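# Why did the left gripper keep dropping chopsticks? Fault report, Unit 4 project

Heloísa Macedo, with Wilfredo Soriano
Supervisor: Marlene Thiele
11/11/19 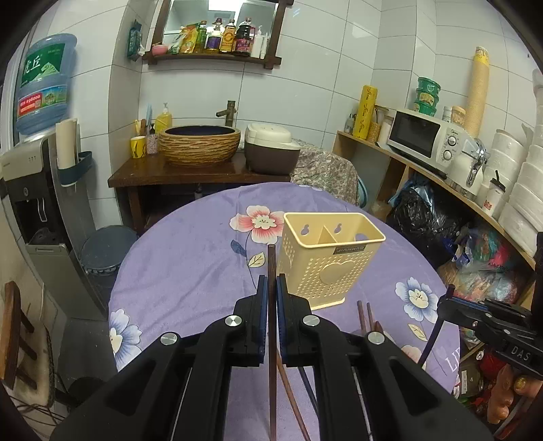
*Fig. 1. Chopstick held between the blue pads, holder on the table just right of it.*

## 1. The problem

Our project uses two hand-held grippers to put chopsticks into a plastic holder. A person does the moving, and the recordings are meant to teach an arm to do the same job later. In the first week the left gripper started letting go. The stick would be picked up fine, travel most of the way, and then slide down through the pads before it reached the holder. The right gripper did this much less often.

The explanation we were handed was operator error. Dirk Lammers, who set up the tools for all the groups, told us that new users squeeze the trigger too lightly and get tired. That may be true of new users. It doesn't explain why the fault stayed with the left gripper when Wilfredo and I swapped hands.

## 2. What we had to go on

We made 440 attempts in total, split evenly between the two tools. An attempt counted as a drop if the stick left the pads, or slid far enough that it could no longer be placed. The left gripper dropped 108 times and the right gripper dropped 27 times.

I want to be careful with these numbers. We scored our own attempts, and by the second session we both expected the left one to fail. Ward Koster from the other group rescored a portion of the recordings without being told which tool was which. He agreed with us on the clear drops and disagreed on several of the slides, mostly calling them fine. Even if every one of his disagreements is accepted, the left tool still comes out worse.

## 3. Causes we looked at

**Trigger pressure.** We taped a stop behind each trigger so it could only be pulled to one position. If Dirk was right, the gap between the two tools should have closed. It didn't.

**The chopsticks.** We suspected the finish on some of the sticks, so we sorted them and used the same small set on both tools. The drops still followed the gripper.

**Pad wear.** This was my favorite theory and I held on to it too long. The pads on both tools are textured, and I was sure the left pair had gone smooth. We swapped the pads across. The left gripper went on dropping with the right gripper's pads on it. Wilfredo had predicted this and has asked that it be recorded.

**Finger alignment.** With the left gripper closed on a sheet of paper, we could pull the paper out easily at the tip and hardly at all near the base. The fingers were meeting at the base first. A thick object hides this problem. On a chopstick it means the stick is held at one small spot and can turn around it, and once it turns it slides.

## 4. The repair, and whether to believe it

One of the pivots in the left linkage had play in it. Dirk tightened it and added a washer from the Galex parts drawer. The paper test then gave an even pull along the whole pad.

After that we ran one short session and the left gripper behaved about as well as the right. I don't think this shows the fault is fixed. The session was short, we were rested, and we knew the repair had been done. The pivot had also been tightened once before, according to the tool log, and nothing in the log says why it came loose. Until somebody finds that out, I would call this an adjustment — a useful one, but no more.

## 5. What this means for the recordings

The bigger worry is the data. Our group's recordings were going to be pooled with the sets from Maston and Wemulthorpe, 723 recordings in all. Ours include a lot of left-hand attempts where the person is making up for a bad tool by gripping lower and moving slower. Those attempts end in success and pass the filter. Anything trained on them will learn the workaround too.

Marlene suggested marking them and keeping them in. I'd rather leave out all the left-hand attempts made before the repair. We haven't settled this.

## 6. To do

- Paper test on both grippers before each session, result written in the log
- Mark the pivot screw with paint so any turning shows
- Ask De Graaf whether the washer is the correct size
- Repeat the full comparison, with Ward scoring from the start
- Check the right gripper's pivots, which we have not opened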